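Lecture 7: What the Quote Leaves Out
Course handout – Planning and Buying Equipment for a Small Robotics Lab
Zoter workshop series. Last revised Feb 28, 2021

Before class, read the two sample quotes in the packet (Lasta and Hämmerli). Bring a calculator, or a phone and some self-control.

1. Where we left off

Last time we sorted purchases into three piles: the robot, the things bolted to the robot, and everything else. Most of you put nearly all your planning effort into the first pile. This is normal. The robot has a brochure. Nobody has ever been shown a brochure for a tablecloth.

Today is about the third pile. In a first-year budget it gets one line, usually called "misc." or "supplies," and the number on that line is usually whatever was left over when the spreadsheet hit the ceiling. We are going to replace that number with one you can defend to a person who signs things.

2. The workcell as a shopping list

Suppose the job is tabletop handling with a two-handed humanoid. Your robot quote covers arms, hands, controller, a year of support, and a crate you will never get rid of. Now look at a working table and ask which budget line paid for each thing on it. 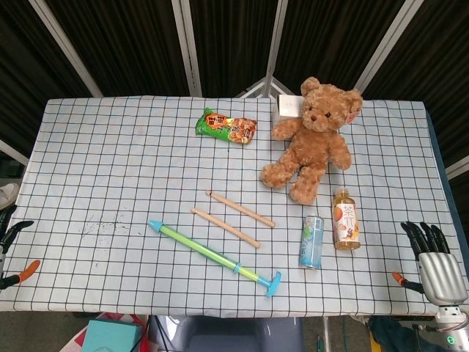 Fig. 7.1. Tabletop handling setup. Note the clamps, the gridded cloth and the black backdrop, all of which somebody had to order.

The hands are the expensive part and need no help from us. Look at the cloth. A printed grid gives you a quick way to put objects back near where they were, and a cloth without one costs the same, so buy the grid. Look at the clamps holding it to the table edges. A cloth that slides when a finger drags across it will ruin a morning, and a pack of clamps costs less than the morning did.

Then the backdrop: black fabric panels and light gray metal posts. Labs tend to buy this in the second year, after a first year of working in front of whatever happened to be back there. Price it in the first year. If your room has a window behind the table, price it twice and get a blind as well.

3. Objects are a budget line

Students laugh at this section until they have to fill out the purchase form. A teddy bear, a pair of chopsticks, a bag of snacks, a toy water gun, a can and a bottle of tea are all handling stock. Each asks something different of a hand. The bear is soft and has limbs pointing in several directions. Chopsticks are thin and lie close to the surface. A slim can wants to tip. A clear bottle is a fair test of whatever you are using for vision, and of your patience with it.

Your accounting office will see the same list and conclude that you are having a party. Plan for this. Some suggestions:

Write one object plan per project and get it approved once. Do not file a form for each bear.

Group by handling property (soft, thin, clear, tippy, crinkly) and put the property on the form before the item name. "Deformable object, plush" sails through. "Teddy bear" gets a phone call.

Buy spares of anything you care about repeating. Packaging changes without warning, and the can you buy in April may not match the can you started with.

Food and drink expire. Decide at the start whether you are replacing them on a schedule or keeping them sealed until somebody objects.

For the worked example, take an opening stock of 46 objects at an average of $3 each. That is $138. It is the cheapest line in the whole plan and will generate the most email.

4. Worked example

We will do this on the board. The hardware figures are in the packet; copy in only the third pile here.

Opening object stock: $138
Backdrop, frame and fabric: $387
Gridded cloths, clamps, tape, storage bins: $121
Subtotal: $646

Now add replacement. Cloths get stained. Specks and spots on a pale surface matter if your vision work is fussy, and they matter anyway if a visitor is coming. I budget the cloth line again at midyear, so add another $121. Running total: $767.

Notice that $767 would disappear inside the shipping charge on either sample quote. Notice also that without it, you own a very good pair of hands and nothing for them to do.

5. Comparing the two quotes

Lasta lists installation, training and spare fingers as separate lines. Hämmerli rolls all of it into one figure and calls it "commissioning." Neither is hiding anything exactly – but only one of them lets you say no to part of it. When a quote arrives in one lump, ask for the lump broken down, in writing, before you compare totals.

Questions to put to both vendors:

How long is a replacement finger on order, and does the clock start at your email or at their purchase order?
Is the table included? If so, what height is it, and who assembles it?
How much floor do the arms need on each side, including where people will walk?
What does year two of support cost?

One past group bought its table and bins from Miltasport, a sporting goods outfit, because a folding table is a folding table. It worked fine. The purchasing office still thinks they run a ping-pong club.

6. For next time

Draft a third-pile budget for your own project, one page at most. Every line needs a quantity, a unit price and a replacement interval. "Misc." may appear once and may not be the largest number on the page.

Late drafts lose a point per day. Drafts with no clamps in them will be returned unread.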